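Search this site Search Go

How to budget for your first shelf-stocking robot

I get more email on this than anything else, and I love it, because planning the purchase is half the fun! Grab a notebook and do these steps before you ring a single supplier.

1. Write down the job in one line. Ours at Lillanden was "front up the drinks bay overnight". If your line has an "and" in it, you're pricing two robots.

2. Walk the aisle with a tape measure. You want shelf depth, the gap between boards and the height of the lowest level. Adelmo Marino did ours in an afternoon and found 16 bays the arm we liked simply couldn't reach into. Much cheaper to learn that in May than after delivery.

3. List your heaviest and most awkward items. Big bottles are the real test, so get the gripper rating in writing, at full reach.

4. Split the quote. Ask for arm, base, gripper, software and training on separate lines. Atix sent us one lump figure, and when we asked again there was $3,000 in there for a charging dock we already had.

5. Set aside 19 per cent for the bits you forgot. Floor repairs, power points, spare gripper pads, a licence for the second user... it goes fast.

6. Study how your people do it now. Spend a full shift watching hands and note every time someone uses both at once.

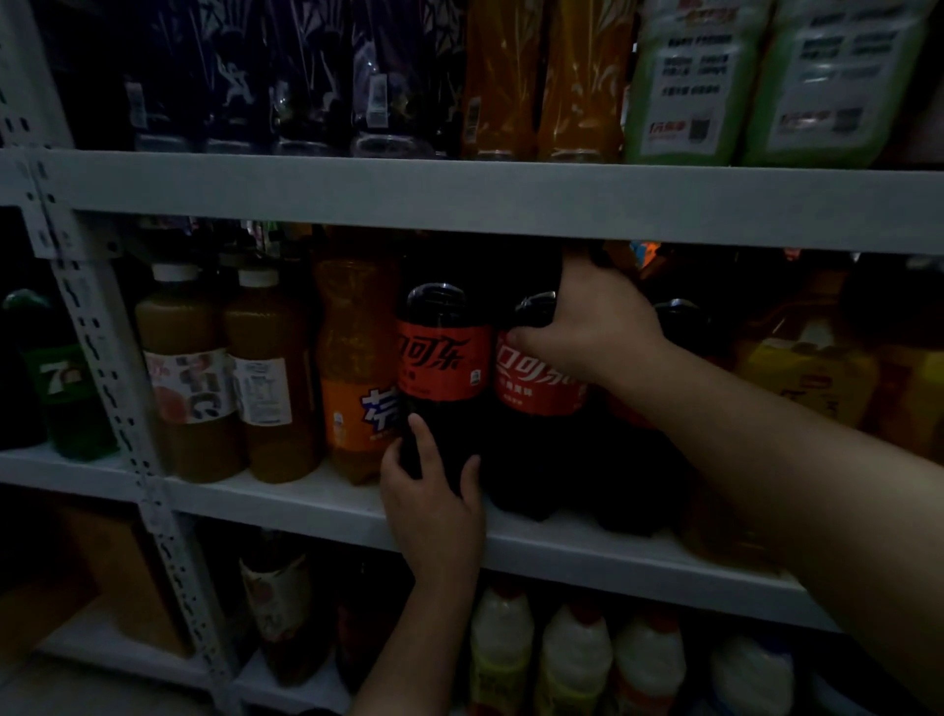
If two hands come up a lot, price a two-armed unit as well as a single, even if you're sure you can't afford it. The gap was smaller than I'd feared, and you can always lease for the first year.

7. Book a trial on your own shelves, with your own stock. A showroom demo is great fun (I've been to plenty!) but the boards are always a nice height and the lighting's perfect.

Rosario Grasso has kindly shared the spreadsheet we used, all 73 rows of it. Change the labour rate in the top row first or the payback column will be nonsense.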